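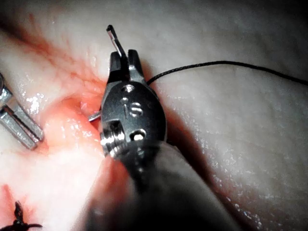
Every few months a town somewhere announces that it will save money by closing its repair desk, and the argument is always that people don't mend things anymore. I don't buy it. Dulport used the same line in May when it shut the sewing and mending room on the ground floor of the library. People trust stitches more than the budget office thinks. A curved needle clamped in metal jaws over pale pink tissue is about as serious as sewing gets, and we accept it without a second thought. Yet a torn winter coat is supposed to go in the trash.

The town says the room cost too much and had too few visitors. It was open two afternoons a week, both while most of us were at work. I would like to see how the swimming pool does on those hours.

Then there is the replacement, a voucher worth 90 toward new clothing, good at one store in Totska. The bus there takes almost 2 hours with the change at Prirkuvine. Who is that for? My neighbors on Ismail Street want a zipper put in, and the zipper costs next to nothing.

I'm told the new plan is greener - the store takes old clothes back in a bin by the door. Maybe it does some good. I asked where the bin gets emptied and was handed a leaflet with a leaf on it.

The machines are still in the basement, seven of them, and as far as I know they all run. Before the council votes on selling them, it could try opening the room on a Saturday and see who comes.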